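Speaker notes: Does the simulator rank policies the same way the real cell does?
Carholm workshop, October. Telma Jara speaking, Mirta Pereyra on questions.

Slide 1. Title
Thank Hazem Ait Brahim for the scene build and Trinidad for the evaluation scripts. Say up front that this is a paper about evaluation. We did not train anything new.

Slide 2. The problem
Testing a two-arm policy on hardware is slow. Someone has to reset the blocks by hand after each trial. We wanted to know if a simulated copy of the Plostden room could tell us which checkpoint to bother testing.

Slide 3. The task
Five colored blocks and an open tray. The blocks go in the tray, either arm may be used. There are other small objects on the table that the policy should leave alone.

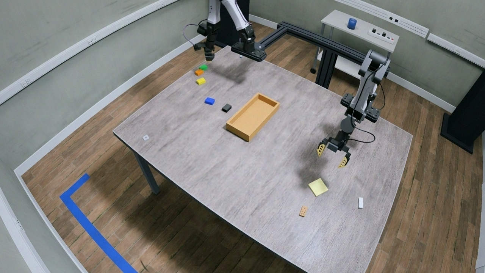

Start positions are drawn from the same list we use on the real table. Both arms start above the surface. A trial counts as a success only if all 5 blocks end up in the tray before the time limit. Partial scores are in the appendix, don't go into them unless asked.

Slide 4. What we compared
4 checkpoints of the same policy. 1,435 trials in simulation, 380 on the real cell. Same start list, same time limit, same success rule. Pause here, people will want to write the numbers down.

Slide 5. Rendering
We kept the room in, walls and floor included. Berge, our earlier scene, had a plain background, and the ranking came out wrong for two of the checkpoints. Point out the shadows under the grippers. Maximiliano Sepúlveda's ablation is on the next slide, so keep this short.

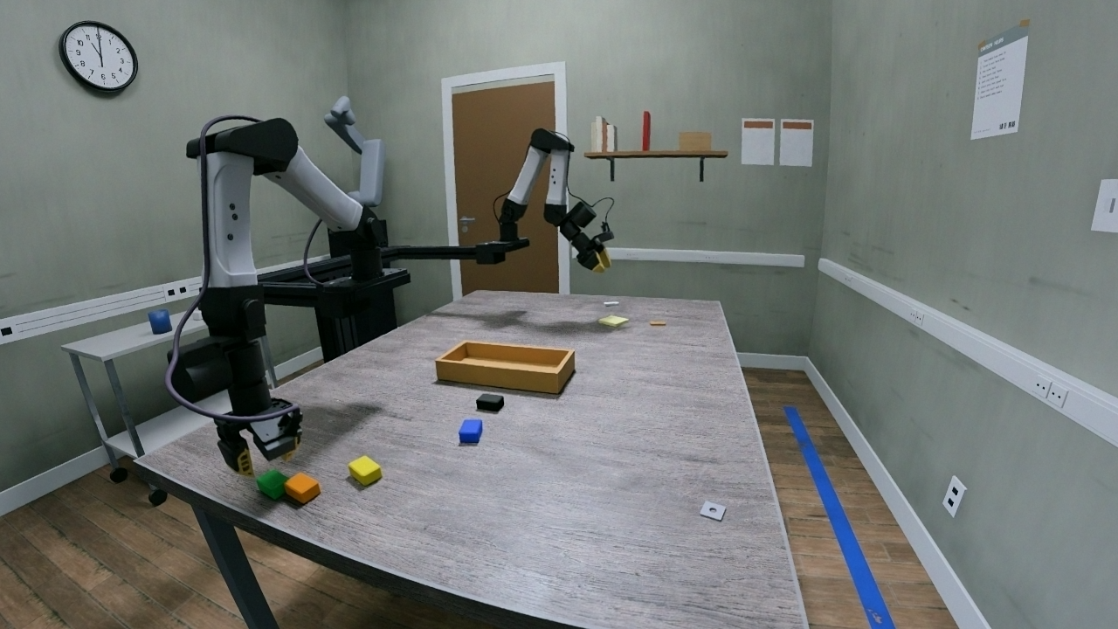
Slide 6. Results
The order of the checkpoints matches between simulation and hardware. The absolute success rates do not. Simulation is too generous on grasps when two blocks are close together. We think it is contact friction but have not shown that.

Slide 7. Limits
One room, one task, one policy family. Vandby has a different gripper and we have no results there yet.

Slide 8. Questions
If asked about compute, Mirta has the table. Backup slides start at 10.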